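Home | Notebook | Stock | Rota | Contact

This site uses cookies to remember your settings. Accept / Manage

NOTEBOOK -- bench with the red-brown marble
November, started 9.40 in the morning

Today's job was the small clear-up that has been on the list since we moved the wrapping work across from Campbell. Mareike wants the marble bench fit for the Skomora orders, and Felicja wants her cling film back where she can reach it. I took the bench as I found it and worked from the back.

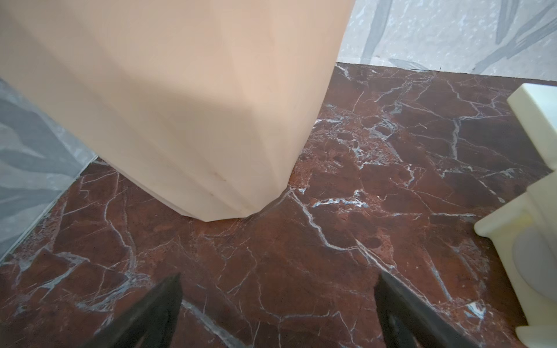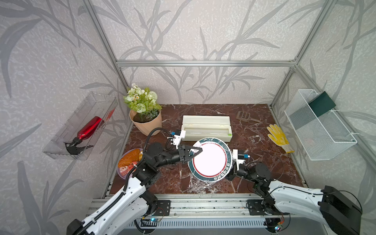 1. The flower pot

The white and cream arrangement lives in the back-left corner. The flowers are artificial so it needs no water, only dusting. The blooms hold dust worst in the pompoms. A soft brush works, used from the top down, with the pot tipped a little so the bits fall on a sheet of paper and not into the leaves.

The pot itself is the peach one with the flat folded sides. There are a few faint brownish scuffs low down, just above the bottom. Tried a dry cloth first, no change. Tried a white pencil rubber on the smallest mark and it lightened, but I stopped there. I don't know what the surface is finished with and didn't want a shiny patch. Tomás thinks it came from Calard with the last lot of display pieces, in which case they may be able to tell us. Left the rest alone. If it bothers anyone, turn the pot round.

Do not use the spray on it.

2. The marble

Wiped down in two passes, damp cloth then dry cloth. With this much veining it is hard to see whether a pale mark is dirt or stone. What I do now is run a fingertip over it. If it feels smooth, move on. I spent a good while last month rubbing at a white line that was never going to come off.

Crouching so the light comes low across the bench also helps. Smears show up dull against the sheen.

No vinegar and no lemon cleaner on this bench. Rodrigo has asked twice whether that matters. Yes, if it is real marble it will etch, and I would sooner treat it as real than find out.

3. Spray bottle

Red bottle, black trigger, kept in the clear bin on the left wall. I'd like it to stay there. It was turning up behind the flowers and on the windowsill and once in Sérgio's coat cupboard. The bin is clear so there's no excuse for not seeing it.

The label question is still open. Every bottle should say what is in it and who mixed it. Mix is 1000 ml of water to 2 ml of the Nendolance concentrate. I had written 20 in the old notebook, which is wrong and explains the streaks -- please cross it out if you have a copy.

4. Cling film

White box with the hinged lid, lying lengthways at the back of the bench. Works well enough. Felicja's method is to close the lid on the film before pulling it across, otherwise the end goes back on to the roll and you spend five minutes picking at it with a nail. If that does happen, a bit of tape dabbed along the roll will lift the edge.

Refills are under stock number 3223, 100 m to a roll. Mareike to check whether the new ones fit this box or only the longer one. Not ordered yet.

5. Scoop

The brown slotted one, next to the cling film box. We use it for lifting the packing beads out of the tub so the dust drops through the slots. It needs a knock against the side of the tub before it goes anywhere near the bench, as grit on the underside will scratch the stone. I'd prefer it on a hook. Sérgio says he has hooks. Have asked him to bring one in.

6. Glove

Yellow knitted, orange dots, over on the right. I found one. The pair should be kept together, so if the other is in your pocket or your bag please bring it back. They're good for carrying the boxes up from the store because the dots grip, but they leave fluff on the film, so take them off for wrapping.

They can go in the ordinary wash at 30. Don't put them on the radiator, the last pair went stiff.

Still to do

-- ask Calard about the peach pot
-- label for the red bottle (me)
-- hook for the scoop (Sérgio)
-- check roll length against box (Mareike)
-- other glove

Stopped at 11.15. Tomás needed the bench for the first Skomora tray, so the underside of the front edge hasn't been done. Will pick that up next time.

Last updated: November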